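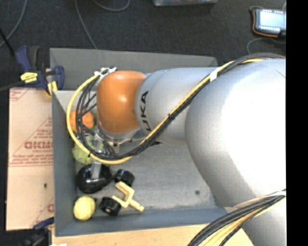 Subject: Re: [resettle-discuss] School places for the Drestberg arrivals
From: Shirin Ahmadpour
Date: Oct 25, 2023
To: resettle-discuss

Gergely, thanks for writing this up. I have answered below your text and cut the parts I had nothing to add to.

Gergely Szalai wrote:

> The reception center in Drestberg is now holding 467 people, most
> of them families from the September transfers. The district says
> it can't enroll any of the children until each one has a
> registration number, and the registration office is booked up
> into the new year. Do we know if that is the law or just how they
> like to do it?

It is how they like to do it. The enrollment rule asks for proof of residence and proof of age. It doesn't say the proof of residence has to be the registration number. When Lacroix had the same problem, the schools there took a letter from the center manager with the family's names and the date they moved in. Elaheh Parsa has a copy of the letter they used and will send it to anyone who asks. I would change the second paragraph, which cites a form that has been replaced.

Proof of age is harder. Many of these families left without birth certificates, and a few had their papers taken at the border and never got them back. The district can accept a sworn statement from a parent. It has to be signed in front of a clerk, and the clerk's office is open for that on mornings only. The fee is waived if the center's stamp is on the form. Please check for the stamp before anyone makes the trip. We had two families sent home last week without it.

> Pejman says the bus contract only covers the medical runs. If the
> children do get places at Bitholm, how would they get there? It
> is too far to walk and there is no sidewalk for most of it.

I talked to Pejman Nouri on Monday and he is right about the contract. The district has to provide transportation for any enrolled child who lives more than 3 miles from the school, and the center is well past that. The duty starts on the day of enrollment, so they can't arrange it ahead of time even if they wanted to. In practice there will be a gap of several days. The parish has a van with 11 seats that it can lend us in the mornings. Someone needs to be on the insurance to drive it. I am not, and I don't think Pejman is either.

> Also, there is talk of moving some of the families again before
> the winter. Has anyone heard this from a person who would
> actually know?

I have heard it from the center staff, who heard it from the agency. Nothing is in writing. Babak Rostami asked the agency directly and was told that "capacity is under review," and he took that as a yes. If a family is moved after the children are enrolled, the school has to forward the records, and the new district can't ask for the proof all over again. That is another reason to enroll them now, even if they end up at Bitholm for only a few weeks.

What worries me more is the separation problem. In the last round, three households were split because the grandparents were listed on a different case file from the parents. One grandmother was sent to Lacroix and it took most of the summer to bring her back. Interpreters at the center should ask every family who they traveled with and who they want to stay with, and write both answers down. The intake form asks only for spouse and children. You can add the others by hand in the margin, and the agency has to keep that page.

> Last thing. The fund is at 2201 after the shoes and coats. I
> would like to spend part of it on school supplies but don't want
> to do that without hearing from people here.

Fine with me. I would hold back nearly half for clerk visits and phone credit. The lawyers need to be able to reach people, and right now many of the parents share one phone between several rooms. Bitholm gives out notebooks and pencils itself, so please ask the front office before buying those. Backpacks they don't provide.

Two things I need from the list:

- Dari and Arabic interpreters who are free on weekday mornings for the clerk's office. Pashto is covered.
- Anyone who has dealt with the district's appeals desk. If they turn down the letter, we have ten school days to object, and I would like to have the objection drafted before then.

I will be at the center tomorrow afternoon with the statement forms. Write to me off list with family names, please. The archive of this list is public.

Shirin

_______________________________________________
resettle-discuss mailing list
To unsubscribe, send a blank message with "unsubscribe" in the subject line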